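Workplace Safety Representatives: Frequently Asked Questions

Relia Occupational Safety Association, Member Services

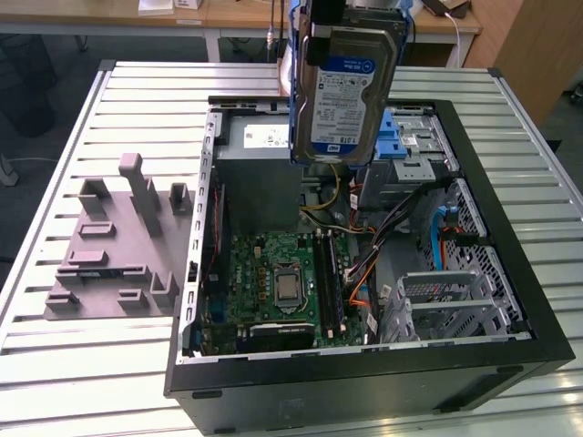

The answers on this page apply to all member employers and to the safety representatives elected or appointed at their sites. They summarize the Association's Representative Program and do not replace federal or state law. Where a collective bargaining agreement sets a higher standard, the agreement applies.

Who may serve as a safety representative?

Any employee who has completed a probationary period at the site may serve. Supervisors may serve only where the site has no other eligible employee. Contractors' employees may not represent the host employer's staff, but they may attend safety meetings as observers.

How many representatives does a site need?

Each site must have at least 2. Sites with more than 83 employees must add one representative for every shift that is not already covered. Sites with more than 230 employees should contact Member Services before holding an election, as a separate schedule applies.

How long is a term?

Terms run for two years and begin in March. A representative who leaves before the end of a term is replaced by the runner-up in the most recent election. If there was no runner-up, the employer must hold a new election within 30 days.

Are representatives paid for their time?

Yes. Time spent on inspections, meetings and required training is working time and is paid at the employee's regular rate. Employers may not ask representatives to make up missed production hours.

What training is required?

New representatives complete the Foundation Course before conducting their first inspection. The course covers hazard reporting, inspection methods, incident records and the rights of employees. Those returning for a second term take the refresher only. Both are offered at the Leone Training Center and on site at member locations by arrangement with Yesenia Ochoa, Training Coordinator.

May a representative stop work?

A representative may ask a supervisor to stop a task that presents an immediate danger. The supervisor must respond before the task continues, and both parties must sign Form 2216. A representative who is not satisfied with the response may call the Association's advisory line at any hour.

Does the representative become legally responsible for safety at the site?

No. Responsibility for a safe workplace remains with the employer. Serving as a representative creates no personal liability beyond that of any other employee.

What records must be kept?

Employers keep inspection reports, meeting minutes and completed copies of Form 2216 for five years. Records may be kept on paper or electronically. Medical information must be stored separately and is not shared with representatives unless the employee has agreed in writing.

What if an employee is treated unfairly after raising a concern?

Retaliation is prohibited under the terms of membership. Complaints should be sent in writing to Gerasimos Vasilakis, Director of Member Standards. The Association acknowledges each complaint within five business days. Filing with the Association does not extend any deadline for filing with a government agency.

Can two employers at one location share representatives?

Yes, with prior approval. Both employers must sign a joint agreement naming the representatives and the areas they cover. Requests are reviewed by Aicha Bouazza in Member Services.

How do we update our site's contact details?

Send the change form to Member Services. Changes received after 4:00 p.m. are entered the next business day.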